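Speaker notes, library evening series, Drillton, March 2022

Slide 1. Hi everybody, I'm Genalyn Magbanua, and I'm going to talk for half an hour about sleep (please don't take that as an invitation). Wait for people to find seats. Mention the handouts by the door.

Slide 2. My bad year. I was up at three most nights, reading old mail on my phone. Tell the Jildale motel story, keep it short this time!! Then ask who here woke up last night and looked at the clock. Hands.
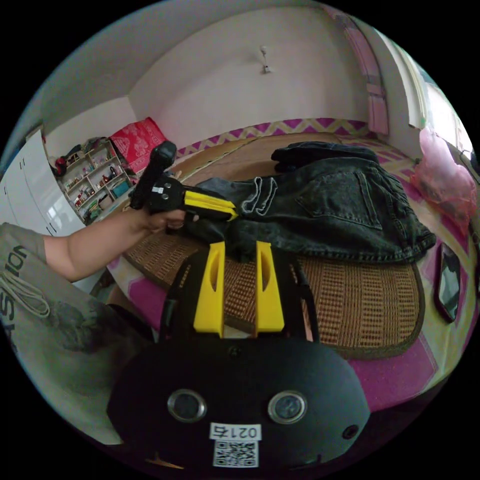 Slide 3. So the sleep diary. I kept mine for 253 nights, which my sister says is a cry for help. Bedtime, wake time, coffee, mood out of 7. I missed plenty of nights and it still taught me a lot. Main thing I learned: my weekends were wrecking my Mondays. Pause here, somebody always groans.

Slide 4. Light. Go slow. Morning light first, then lamps in the evening. I swapped the big 800 lumen bulb in the bedroom for a 400 and I like it so much better. Skip the blue glasses unless someone asks.

Slide 5. The bedroom itself. Cool, dark, kind of boring. Get the laundry off the bed before dinner, because at eleven you'll just shove it over and sleep on the edge like I used to.

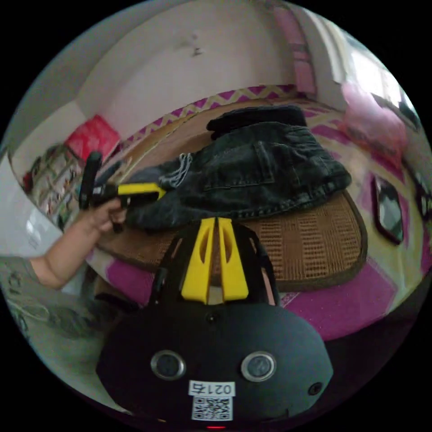 Gray short sleeve, dark gray jeans.

Slide 6. Naps! Twenty minutes, before three. Read the Muriithi poem if there's time, otherwise jump straight to questions. If anyone brings up snoring or pills, send them to their doctor, I'm only a bad sleeper who got better. Next talk is in May, sign-up sheet's in the back.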